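How to Set Up a Living Room for a Guest Who Is Staying the Week

When my sister-in-law's family first came to us in Stukville, I spent all my time on the bedroom and gave no thought at all to the living room, where (of course!) they spent most of their waking hours. I've gotten better at it since, and a quiet hour in the afternoon is plenty of time to do it.

Start by clearing one shelf, all the way, and leaving it clear. Guests are shy about putting their things down in someone else's house, and an open shelf invites a book, a pair of glasses, or a phone charger without you having to say a word. 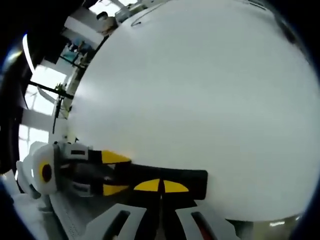 Lighting comes next, and I'd wait until evening to work on it, because a room that's cheerful at noon can feel like a waiting room at 8 p.m. Sit where your guest will sit and look up. A plain ceiling light reaches everything, even something big and pale and rounded with its underside gone bluish gray in shadow, but it's no friend to a tired traveler trying to read. I put a small lamp at each end of the couch, with warm bulbs, and show people where the switches are on the first night.

Then the blankets. Two is right for a couch, one light and one heavy, and I wash ours with the unscented Kokau soap that I order from Pimberg -- you never know who sneezes at lavender.

Last of all, write a little card. Ours has the Wi-Fi password, how to turn up the heat, and how to get from the TV's home screen to the channels, which is the thing every single guest has asked me at least once. Keep it to 43 words or so if you can manage it. (My first one ran to 3 pages, and I don't believe anyone got past the thermostat.)

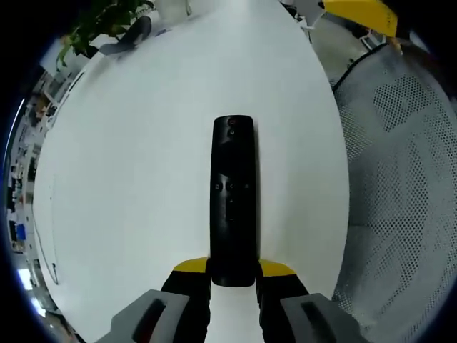

The remote on the white table, with the red power button near the top.

If your guests are staying past the weekend, change the hand towels halfway through and ask whether they'd like the curtains left open in the morning. Ours usually say yes.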